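Ticket 611 – Student robotics club, Vondine practice room
Opened: Friday, November 15, 2024
Status: waiting on retest

Hi all, and thanks for being so patient with us! Our Pokik robot keeps losing its heading when it turns next to the blue mats, and after 7 bad runs I started wondering about plain old grime – the mats haven't had a proper cleaning since August.

Step 1. Wipe the blue mats, edges included, with a green cloth. 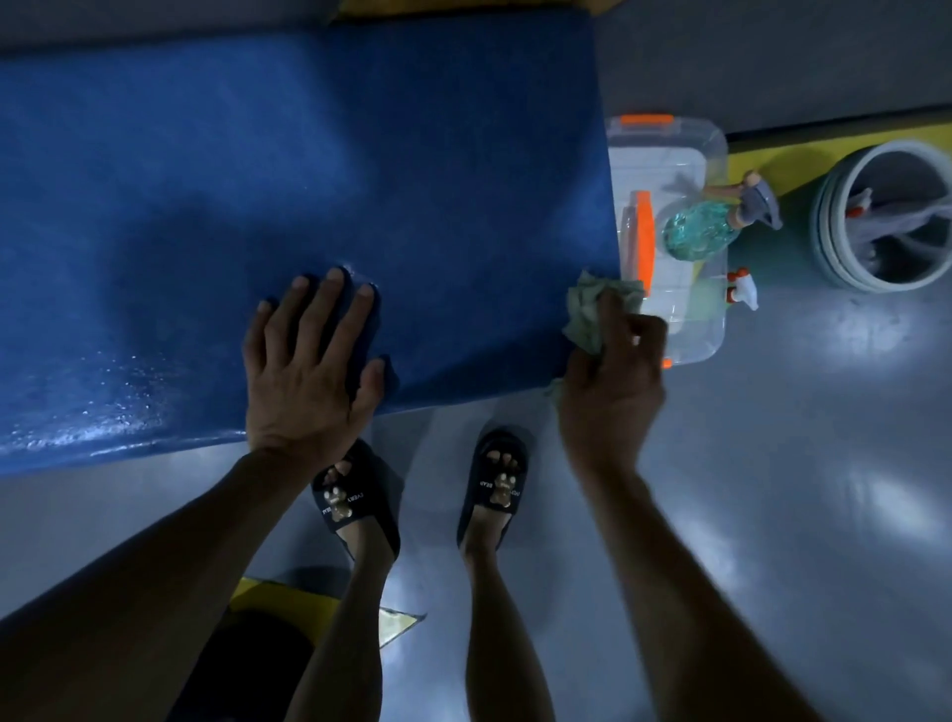
I'd also love for someone to look at the Bralness sensor log, because the reading sticks at 259 on every failed turn and I can't work out why (it should drop to 100 or lower).

Step 2. Keep a hand flat on the blue while you do the top edge.

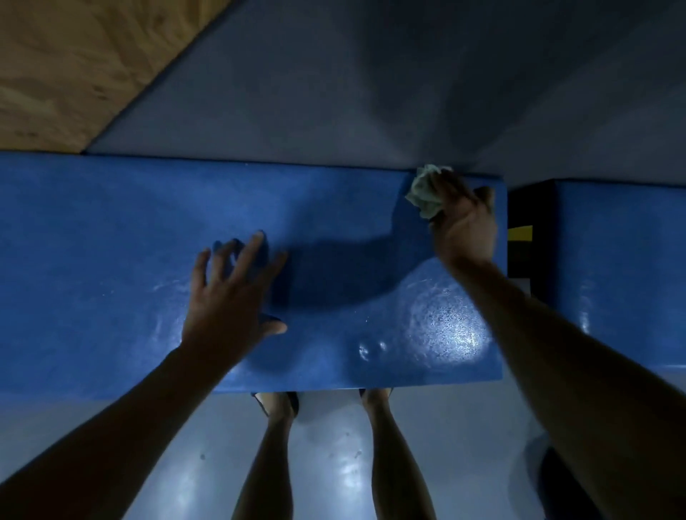

Step 3. Rerun the Carroll course with the same code and post the new log in this ticket, please.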